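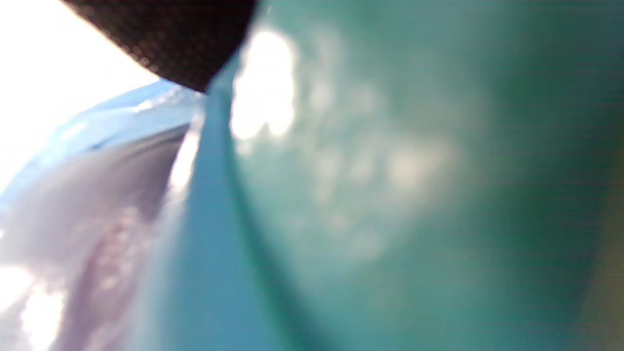

Celadon is the name potters give to a family of pale green and blue-green glazes, and to the pots that wear them. I've been looking after this entry on the Wornilon ceramics pages for a while now, so forgive me if I get carried away (I do love a green pot).

The word itself is a European one and it's a bit of a muddle. The story I was taught is that it comes from a shepherd in a French romance who wore green ribbons, though plenty of people dispute that. In China, where the glaze was first made, the usual word is qingci, and the qing part covers a stretch of colour that English splits into green and blue.

What makes it go green

Iron, mostly, and not much of it! A small pinch of iron oxide in a clear feldspar glaze will give you straw or honey in an ordinary electric kiln. Starve the kiln of oxygen while it's hot, though, and the same bucket of glaze comes out a cool grey-green. Potters call this reduction firing. Add more iron and you head towards olive, then brown, then the near-black glazes called tenmoku, and by then you've left celadon well behind.

The clay underneath matters too. Over white porcelain the colour stays clean and watery, over a grey stoneware body it goes moodier, and if there's carving in the surface the glaze pools in the cuts and darkens there. I've read that some of the Longquan potters put on several coats to get that deep, jade-like look, and having tried three coats myself I can report that mine slid off and glued a bowl to the kiln shelf.

Crackle

Some celadons are covered in a net of fine lines. This is crazing, and it happens when the glaze shrinks more than the clay as they cool. On a teacup it's usually counted as a fault. On a vase it can be the whole point, and people rub ink or strong tea into the lines to bring them out.

Where it's made

China, Korea, Japan and Thailand all have long celadon traditions. Korean potters of the Goryeo period are especially known for inlay, with white and black slips set into the clay under the glaze – cranes and clouds are the favourites.

Closer to home, the Urklow pottery runs a gas kiln that takes 27 hours to fire and cool, and the Ullham studio down the road sells a nice blue-leaning glaze it calls Sundqvist. I've got five of their mugs and use them every day.

Looking after it

Uncrazed pieces can be washed like any other crockery. Crazed ones soak up grease and tea, so I do mine by hand and leave them on the rack overnight before they go back in the cupboard.

See also: tenmoku, reduction firing, feldspar, slip inlay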